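4.2 What counts as put away

Most of the household storage literature takes the container as its unit. If the bottle is in the basket, the bottle is stored; if it is outside, it isn't. We used this rule ourselves in the first round of coding and we no longer trust it. It is easy to apply, and two coders will agree on it nearly every time, but high agreement on a poor measure is still a poor measure. The Calora checklist, from which our own coding sheet was adapted, treats a basket with every bottle in it as a finished job even when the person who filled it cannot get the one they want without taking out the others.

The trouble is worst with small squeeze and dropper bottles. Plates stack and cans stand. A squeeze bottle with a long pointed cap does neither very well. It is top-heavy when nearly empty, its cap adds height that the maker of the basket did not plan for, and its label sits on the body, where the basket wall hides it. People who keep such bottles in a group tend to pick by cap color, and they say so when asked. Whether they pick well that way is a different matter, and one on which the published work offers more confidence than evidence.

Castellanos has argued, in the report that came out of the Markeck kitchens, that a low-fronted basket solves most of this. The front edge leaves the labels in view, the raised ends keep the row from sliding out, and the user can lift the whole set in one go. The argument is tidy and we wanted it to be right, as it would have made our own recommendations much shorter. Our material supports part of it. Bottles of the same height, bought as a set, do stand well in a low-fronted basket and can be read from the front. Mixed bottles are another story. One of them always seems to end up behind the rest, and the low front does nothing for a bottle that is behind another bottle.

Figure 3 gives an arrangement of this mixed kind. The basket holds four squeeze bottles standing upright, and two small bottles lie on the table in front of it.
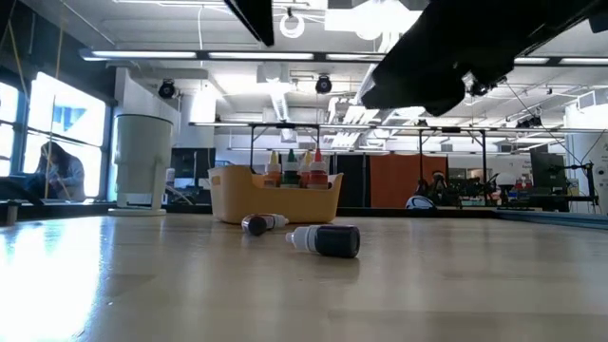

Figure 3. Four squeeze bottles upright in a yellow-orange basket, with two small bottles lying outside it. The third bottle from the left is partly hidden by its neighbors.

Under the container rule this is four stored and two not stored, and the coder moves on. We think that reading misses what matters. The tops of all four bottles stand above the rim, so cap color is available for each of them, but the second and fourth, green and red, also show the light bands around their middles, while the orange one between them is tucked back and gives up little besides its pale yellow tip. The first bottle has a pale yellow cap as well. A user going by cap alone would have two close candidates, and one of those would be the bottle with the least of its body on view. A score of four out of four says nothing about this.

The pair on the table is harder to judge. It would be natural to call them leftovers, and both of our coders did so. We would be more careful. The two lie close together with their nozzles facing roughly toward each other, and nothing in a still picture tells us whether they were on the way in, on the way out, or set down there because that was where someone wanted them. The first-round sheet had no box for "don't know", which meant that every such pair was coded as untidy. This choice was ours and we now regard it as a mistake. It inflates the count of unfinished jobs and it does so most in homes with many small bottles.

We went back over the full set with this in mind. Of the 618 arrangements in the sample, 356 had at least one item lying outside its container, and the first-round sheet called every one of those unfinished. We do not think that figure should be cited as a measure of untidiness by anyone, including us. It is a count of items outside containers, which can be a fair thing to know, but it was never tied to whether the people living with the arrangement thought the job was done.

A second objection concerns position. The Baptiste scheme gives extra credit to upright bottles, on the ground that an upright bottle is easier to grasp and less likely to leak. For squeeze bottles in a basket this seems reasonable. For dropper bottles we are less sure. They are small and light, and many have a narrow base; stood on end in a basket sized for larger bottles they drop below the rim and have to be dug out. Several of the people we spoke to kept theirs lying down on purpose, in a saucer or a shallow lid. Under the Baptiste scheme they lose points for it. We could find no test behind the extra credit, only a statement that it follows from common sense, and common sense about other people's shelves has a poor record in this field.

A related claim, made often in the trade material and at least once in a peer-reviewed paper, is that a handle opening in the side of a basket leads people to carry the basket to where they work. Gundix repeats it in its guidance to retailers. The basket in Figure 3 has a small opening cut into its left side, and so did most of those we saw. We asked people how they moved their baskets. Many slid them along the surface, others took them by the rim, and a fair number said they never moved them at all. A handle opening may well be useful. It is not evidence of use, and a coder who ticks "portable" on the strength of a hole in the plastic is recording a feature of the product and calling it a habit of the household.

We therefore made two changes for the second round. Coders now record, for each item in a container, whether its label or band can be seen from the front without moving anything, and they record items outside the container as outside, with no judgment about why. Where the resident was available, we asked one question: is this how you would leave it on an ordinary Wednesday evening? The answers are taken up in Section 4.3. They did not line up with the container rule as closely as we had been led to expect, and they did not line up especially well with our revised sheet either.

We should add that visibility from the front is itself a thin measure. It depends on where the viewer stands, and a seated user and a standing one face different baskets. A bottle hidden from one side of a table may be plain from the other. We fixed the viewpoint so that the coders could be compared, and that made the numbers cleaner than the situation they describe. Readers who want to apply the sheet in their own work should choose a viewpoint that matches how the table is used and report it, which the earlier studies, ours among them, did not do.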